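Gripper trial, two-arm cable sorting cell
Zunton fingers vs. Fevau fingers, 2026-10-10

1. Arm bases tight on the mounting beam. OK. Torque paint still missing, as it was in September.
2. Purple cables clear of the elbows at full reach. Marginal. They loop out like they're looking for something to snag.
3. Fingertips seated and clean. OK.
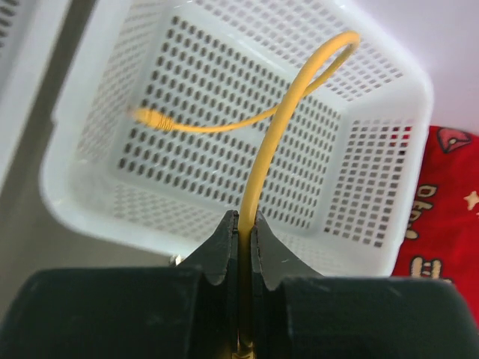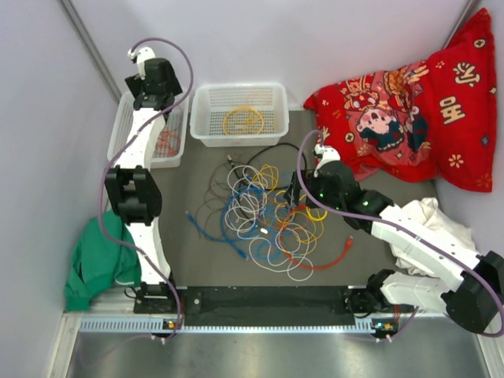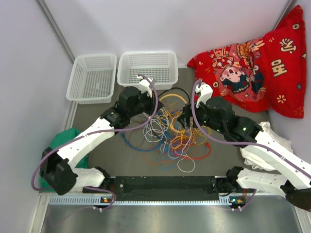

4. E-stop within reach of a seated person. OK if the person is tall.
5. Grip force limit set before swapping fingers. FAIL. Found at the Zandora default again.
6. Cycle counter reset. No. Reads 3488, so good luck comparing anything.

Recheck 5 before the Fevau run.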